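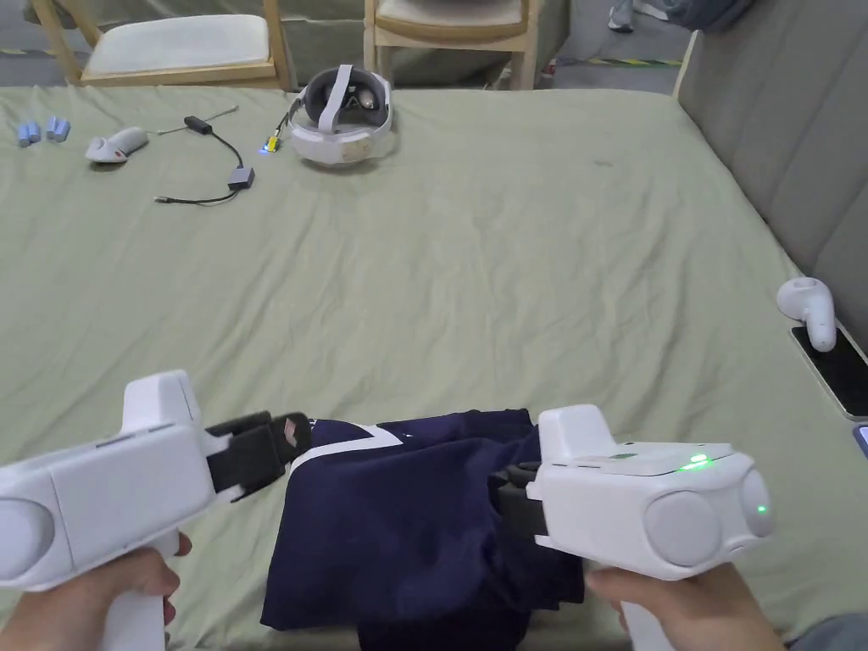 3.2 Folding and sorting of garments

Dark knitted and woven garments were handled on a bed made up with a pale green sheet. The bed was chosen over a table for its width, which let a garment lie flat at full length before it was folded. Each garment was picked up by two opposite edges, lifted clear of the sheet and laid down again.
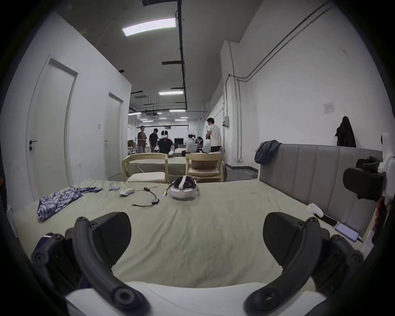

The sheet was not ironed or pulled tight between garments. Soft creases in a bed sheet shift a folded edge slightly, and we wanted the method to allow for that. A total of 300 folds were recorded at Indarby in June 2018, and 10 were dropped from the analysis for missing notes. Each remaining fold was given a score for edge alignment and a score for bulk. 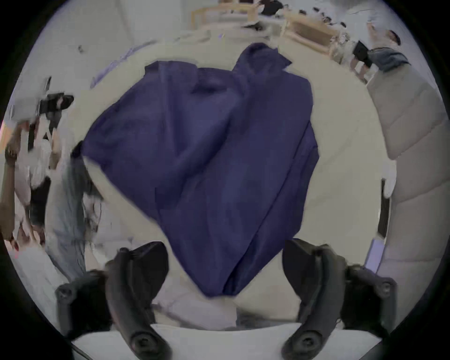
Household Textiles Group, Serkonell

Long folds, in which the garment is gathered lengthwise, kept their shape less well than square folds. Garments lifted from a single point hung in deep pleats and had to be spread out by hand before folding could start. Marwan Issa scored the long folds and Mereana Tautahi the square ones. They then exchanged 30 folds as a check, and their scores agreed closely.

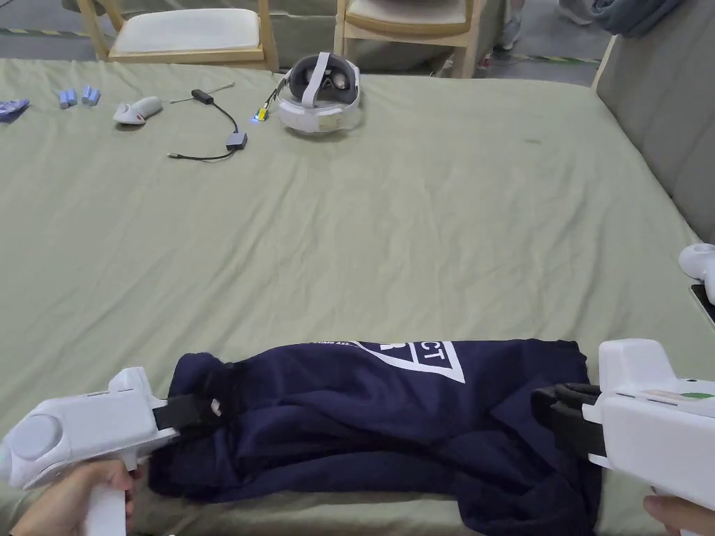

Figure 4. Navy garment with white print, folded lengthwise on a bed. Source: authors.

Printed garments were scored separately. A print stiffens the cloth under it, and a fold line that crosses the print tends to open again. Section 4 compares these results with the earlier Mandach trial, in which all garments were plain and were folded on a hard surface.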